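Clolto Sorting Cell Set-Up Guide
Section 7: Good Practice at the Table

Welcome to the section most people are tempted to skip. By now you've bolted down the base, run the joint check from Section 6, and probably moved an arm up and down a few times just for the pleasure of it (we do it too!). What follows are the house rules we ask everyone at Skakwood and Stinport to keep while an arm is sorting drink containers into bins. They also apply to any cell you build yourself from this guide. Please read the whole section once before you power anything up, and then keep it near the table, where it can pick up a few fingerprints.

These rules sit on top of your own workplace safety rules and the robot maker's manual. If either of those is stricter than what you read here, follow the stricter one.

7.1 Before you switch on

1. Clear the table of everything that isn't part of the task. Pens, phones, coffee cups and screwdrivers all have a way of creeping in during set-up, so walk once around the table and look at it from each side you can reach.

2. Wipe the surface with a dry cloth. A light pencil mark or an old smudge won't hurt anything, but a sticky ring from a can will drag at the next thing you lay on it.

3. Check that every container is empty and its cap, if it has one, is screwed on tight. Dented cans are fine. Cans with a torn edge are not, and they go straight into the scrap box.

4. Press the emergency stop, confirm that the arm will not move, and release it again. Do this at the start of every shift, even if the person before you did it ten minutes ago.

CAUTION: Never lean over the table to straighten a container while the arm is powered and free to move. Pause the run, wait for the arm to settle, press the stop, and then reach in. It takes longer, we know, and we'd still like you to do it every single time.

7.2 Laying out bins, bottles and cans

5. Stand the bins toward the back of the table with their open mouths up. They can sit close together, but the rims should not overlap, and neither bin should rock when you touch it.

6. Mark your positions with short strips of colored tape pressed flat. Write down in the cell log what each color means at your site, as we have seen the same two colors used in opposite ways in neighboring rooms. Replace any strip with a lifted corner.

7. Set out bottles and cans with open table around them. Bottles may stand up. Cans may stand up or lie on their sides, and you should mix the two over a shift so that the program gets a fair test of both.

8. When a can is lying down, let go of it gently and watch it for a moment before you step back. If it rolls, turn it a little and try again. If it keeps on rolling whichever way you turn it, get out the level and go back to the leveling steps in Section 3.

9. Keep the fingers open and clear of every container until the approach is lined up. Check this from the side and also on the wrist view, if your arm has one. From the side a gap can look generous when it is really quite tight.
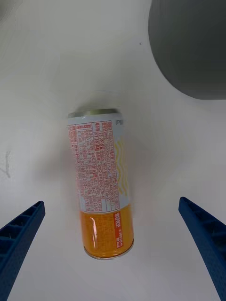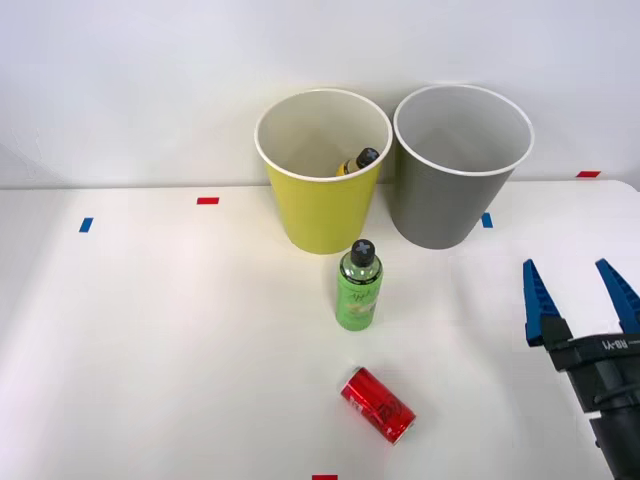 Figure 7-1. Fingers open, with a can lying on its side on the table.

NOTE: Labels on drink cans come in every language and color under the sun, and you don't need to turn them to face any particular way. Leave them as they land. A program that only works with the label facing up isn't ready for the floor.

7.3 During the run

10. Stay at the stop button whenever the arm is moving. If you need to leave, even to answer the door, pause the run first.

11. Keep the speed at 25 percent for the first run of the day and for the first run after any change to the layout, the fingers or the program. Once you've watched a full run at that speed with no surprises, you may go up to the speed on your cell card.

12. Keep visitors behind the floor line, which belongs 900 mm from the edge of the table. They are welcome to ask questions, and you are welcome to pause the run while you answer.

13. If the arm bumps a bin, stop and put the bin back on its marks before you carry on. A bin that has crept a little after each bump can end up a good way from where the program expects it.

CAUTION: Do not try to catch a falling bottle or can. Let it fall, stop the arm, and pick it up afterward.

7.4 After the run

14. Bring the arm to its rest position and press the stop before you empty the bins.

15. Look over the fingers, including the textured inner faces. Brush out any grit with the soft brush from the Ketilsson tool kit, and order a new pair (part 649) if you find a crack or a worn patch.

16. Write up the run in the cell log: the program version, the speed, any bumps, and anything at all that struck you as odd. Small odd things are what we most like to read, so please don't be shy about them.

Section last revised 2022-09-21. Section 8 covers swapping the fingers and storing the spare pair.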